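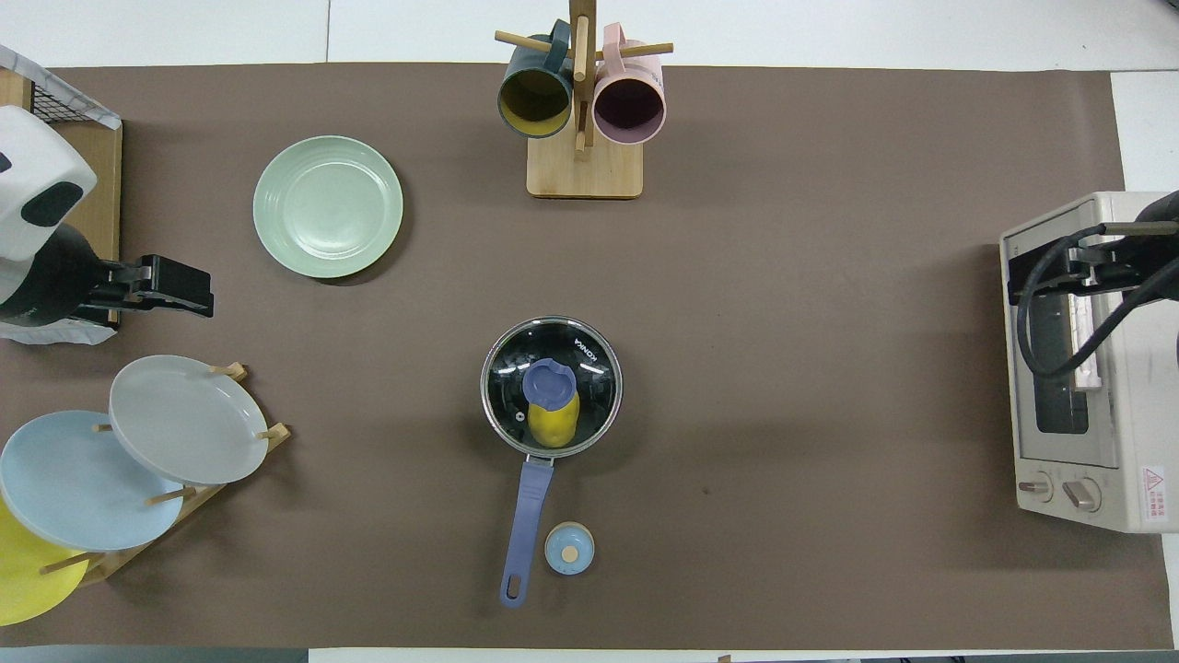

How I compare two grippers on one table

I wanted to know if the Beltirix fingers were worth swapping in for my old Greltus pair, so I set up a kitchen test (my favorite kind!) and ran both through it. You can do the same in an afternoon.

First, pick things that are awkward in different ways. I like plates in a rack, mugs hanging on a mug tree, and a small saucepan with a glass lid. Glass is great for this, it shows up weak grip force right away.

Put a mat down and mark where each item goes. My first 456 tries were useless because the pan kept creeping toward the toaster oven and I never put it back in the same spot.

Next, set the grip force low. I start at 800 on my controller's scale and creep up until a plate stops slipping, then write that number down before touching anything else.

Now run the same moves with each gripper: plate out of the rack, mug off its peg, lid off the pan. Keep the speed the same for both, and tie your cables back before the arm swings over anything with knobs. I learned that one in October.

Log every drop, even the silly ones. I'm at 1,575 rows now and still adding mugs.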